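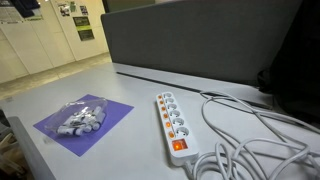 Birner to Close Ekutach Precast Yard, Move Work to Cordero

September 14, 2022

Birner, the precast concrete supplier, will close its Ekutach yard next April and move production to a larger site in Cordero, the company told contractors in a letter this week.

The Ekutach yard makes catch basins, manhole sections and retaining wall block for road and site work contractors. Its lease ends in the spring, and Birner said it could not agree on terms for a renewal. The Cordero site is 30 miles to the east and has a rail spur, which the Ekutach yard does not.

Orders already placed will be filled from Ekutach through the end of March. Contractors with open purchase orders do not have to resubmit them, but they are asked to confirm delivery dates in writing. Anything scheduled for April or later will ship from Cordero.

Delivery charges are the main worry for smaller firms on the west side of the county. Under the current price sheet, Birner delivers free within 12 miles of the yard and charges by the mile past that. The letter says customers inside the old free zone will keep it for 3 months after the move - after that, mileage will be figured from Cordero.

Pickup customers will also need to plan ahead. The new yard will load by appointment only, and trucks without a ticket number will be turned away at the gate. Standard block and pipe gaskets will still be sold over the counter at Ekutach until the yard shuts.

The move affects one large public job. Urnum, the general contractor on the storm drain replacement along the river road, has 717 precast pieces on order from Birner. Urnum said the first two phases will be supplied before the change and that it does not expect to ask for more time on the third. The company is talking with Birner about storing some of the larger structures near the job over the winter.

Birner has offered jobs at Cordero to all of its yard and batch plant employees. It did not say how many have accepted. Drivers will be assigned to the new location but can keep parking at a leased lot in Ekutach through next summer.

The city has not received an application for new use of the Ekutach property. It is zoned for heavy industry, and the batch plant will be taken down before the land is returned to the owner.

Birner said a new price sheet, with the Cordero mileage table, will be mailed to account holders before the end of the year.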